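3.2 Robes and the alcove rail

The second set of garments in the study was bathrobes. We chose them after the shirt trials because guest rooms, spas and small clinics handle them daily, and because the two people we interviewed at the Tedison linen service named them as the item most often hung badly. A robe is heavy for its size. The weight sits in the collar and upper back, the sleeves are wide, and the belt pulls the front down unevenly if it is left hanging from one loop.

Hanging took place in a recessed closet alcove with beige walls. The rail is a dark metal bar held from above by a bracket at each end, so the hooks must clear the bar with little room to spare. Spare hangers were kept at the right end of the same rail. All hangers were light wood with silver hooks. We asked participants to seat both shoulders of the robe before raising the hanger, and to tie the belt in a single loose knot at the waist. They could hold the hanger wherever they liked.
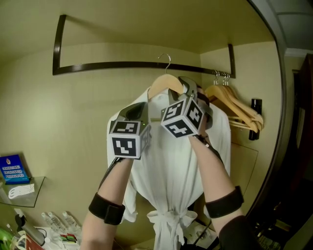
Figure 4. White robe on a wooden hanger, held at both shoulders just below the rail. The belt is knotted at the waist.

Holding the hanger at both shoulders was the usual choice for robes, while most participants had held shirt hangers by the neck of the hook. Gyu-bin Myung and Seul-gi Song coded the grips separately and settled differences with a third reader, Hyun-seo Chae. A two-shoulder hold keeps the collar level, but it puts the hands in front of the robe at the moment the hook meets the bar, and several participants told us they were judging the last part of the lift by feel.

The full set covers 300 robe hangings. In 70 of them the participant went back to the robe after the hook was on the bar, mostly to pull a sleeve forward or straighten the lapel. Crowding was the more common complaint. Thick terry spreads well past the ends of the hanger, and a second robe placed close to the first tends to push out into the room. Participants dealt with this by sliding the first hanger toward the bracket, or by leaving it alone and pressing the second robe flat by hand. We did not instruct them either way. Two white robes side by side already take up a good deal of an alcove this size.
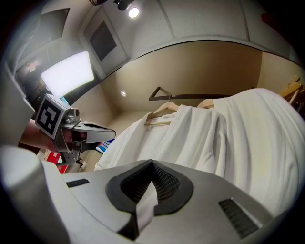

3.3 Belts and loose parts

Belts were scored apart from the robes. A belt counted as secured if it was knotted or passed through both loops, and as loose in every other case.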